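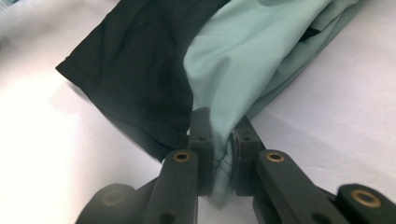

Garment sorting at the Brundell laundry in Purnier is done by people standing at long tables, and for the last year or so it has been done by machines too, so when they opened the doors on 21st November I put my name down straight away. I've written about commercial laundries before and I always end up in the ironing hall, but this time I asked to start at sorting. The trouble with clothes is that they don't hold still as a shape. A pale mint-green piece in soft, slippery-looking folds lies right up against a black one with a fine knit, and two dark fingers have to close on the green and leave the black where it is. Pinching near a stitched seam is what the staff like best, I was told, as a seam gives the pads something firmer to hold.

The system is called Sedine and it was put in by a firm called Grewal. There are 4 stations, all along the window side, and on a normal shift they deal with 1190 garments between them. That sounded like a lot to me until a woman on the folding line told me what came through in the week after the summer holidays!

What I really wanted to know was what it had done to the jobs. The sorting room has 30 people, same as before, but the work has moved about. The old first step was pulling pieces out of a heap and shaking them loose, all day, and several people showed me exactly where in the shoulder that hurts. The machines take most of that now. The sorters check labels, look for stains and decide what goes back for a second wash – more looking, less lifting. They also show the system how to grab things, using a hand-held version of the gripper, and there's a bit of rivalry over who is best at it (waistbands are easy, linings are awful).

Not everyone is pleased. One man who has been there since the building opened said he misses the talk. You used to stand four to a table and chat over the heap, and now you're at a station with a screen and the next person is too far off to hear. The manager didn't argue with him, and they're trying shared tables in the afternoons to see if that helps. Pay for the people who do the teaching went up a grade, but only after they asked twice.

We finished in the canteen with very good cheese rolls. If you go to the next one, park behind the boiler house – the front lot fills up early – and wear thin layers, it's warm in there even in November.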